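Second Progress Report to the Hijazi Fund
Reading Rooms in the Gurnby Valley
Reporting period: March to August

In this period we continued the work in the two reading rooms, Gurnby and Marnovitz, and we made the first preparations in Flindesura. The report follows the same order as the previous one, so that it is easy to compare them.

Opening hours and visitors

The room in Gurnby was open during the whole period, except for the two weeks in July when the floor was painted. The room in Marnovitz opened in April, one month later than in our plan. The delay came from the heating inspection, for which we had to apply a second time. Together the two rooms registered 2137 visits. In the first report the number was 1133, but at that time only Gurnby was open, and we ask you to read the two numbers with this in mind.

The most visits are in the afternoon, after the school bus arrives. In Marnovitz we also see older people in the morning. They come mainly for the newspapers and for the large-print novels, and they have asked for more of the second.

Books

We bought 60 new titles with the budget line for children's books. We had planned to buy them from one supplier, but the delivery time was too long, and we divided the order between two. The price was a little higher. The difference is covered by the money which was not used for transport in May. 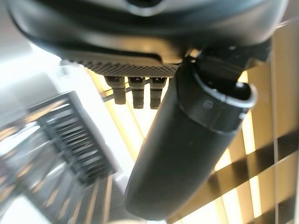
The catalog is now finished for Gurnby. In Marnovitz the fiction is entered, but the local history shelf is still waiting. Many of these books were given by families and have no printed number, so every one must be described by hand. We expect to complete this work in November.

Reading groups

There are now eight reading groups, five for children and three for adults. One adult group has stopped meeting during the harvest, as we expected, and will start again in the fall. The group for parents with small children is full and has a waiting list. We would like to open a second one, but for this we need one more person who can lead it.

Flindesura

The municipality has agreed to give us the former post office without rent. The roof is in good condition. The windows on the street side must be replaced before winter, and we have received two offers. Both are inside the approved budget.

Request for a change

We ask for your permission to move the unused part of the line "Furniture, Marnovitz" to the line "Windows, Flindesura". The total sum of the grant stays the same. The revised budget table is attached as Annex B, and the visit records for both rooms are in Annex A.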